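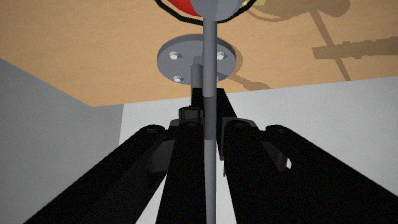 4. Snare-Teppich wechseln (Jaidee 14 Zoll)

So, jetzt kommt der Teil, vor dem ich mich jahrelang gedrückt habe. Mit meinem alten Teppich von Wodora klang jede Ballade nach Kieslaster!

1. Abhebung lösen und die Snare umdrehen, am besten auf ein Handtuch.
2. Die Schrauben am Butt-End und an der Abhebung aufdrehen, nur so weit, bis die Bänder rausrutschen.
3. Neuen Teppich mittig auflegen. Ich nehme den Lonavar mit 20 Spiralen, für leisen Jazz mit Besen ist das wunderbar.

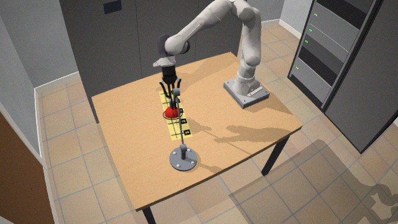
4. Bänder einfädeln, erst am Butt-End festziehen, dann drüben — und zwar bei geschlossener, fast ganz lockerer Abhebung.
5. Leise in der Mitte anspielen und die Stellschraube in Vierteldrehungen nachziehen.

Hinweis: Rasselt es immer noch, das Resofell prüfen. Meins war seit Mai durch, hab ich beim Gig natürlich erst gemerkt.

Achtung: Finger weg vom Akkuschrauber! Die Gewinde sind weich, mir hat es schon 2 davon zerlegt.

6. Abhebung ein paarmal auf und zu, dann nochmal nachstimmen.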